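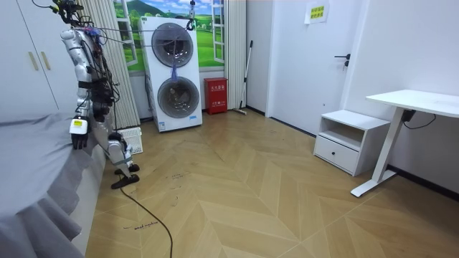
Conetti will open its home robotics workshop in Sterkdale to the public in October, the company said on Thursday, August 13, 2026. Visitors will be able to watch a humanoid robot practice household jobs in a furnished room and talk with the people who program it. The room is set up as a small home, with a bed, a white wardrobe, a stacked washer-dryer and a standing desk, and the robot works in the same narrow spaces a person would have to use. Conetti has kept the layout tight on purpose, including the gap beside the bed.

The open day is the first the company has held in Sterkdale. An earlier event at its Prornivton office was limited to customers and suppliers and had 193 guests. The October event is open to anyone who registers, and there are 600 places.

Demonstrations will run through the day in small groups. Each group will see one task from start to finish, followed by time for questions. The tasks on the program are picking up clothes, folding them and carrying a basket across the room.

Clothing takes up most of the team's working hours. A shirt or a pair of pants has a different shape every time it is put down, and the robot has to find a place to grip before it can do anything else. In one exercise, a glossy yellow-and-black garment lies bunched on a gray cushioned surface and the robot closes its black fingers on the side of the bundle. 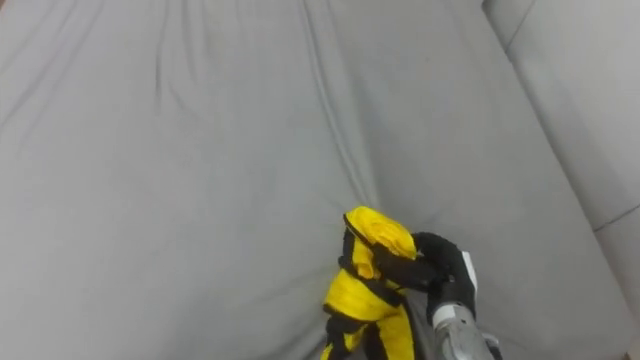 The software behind the exercises is called Min. Conetti has recorded 742 practice runs with it at the Sterkdale workshop, using 87 different items of clothing. Staff will show visitors how a run is reviewed and how a failed attempt is marked for another try. Failed attempts during the demonstrations will not be edited out or restarted, and visitors should expect to see a few.

Visitors will stay behind a line on the floor while the robot is powered. Children under 12 must be with an adult. Photography is allowed in the workshop but not in the adjoining offices.

Registration is free and opens in September on the Conetti website. Places will be given in the order requests are received. School groups should contact the Sterkdale office before registering, as a separate morning session is planned for them.

Conetti develops software and training methods for household robots. It has offices in Sterkdale and Prornivton.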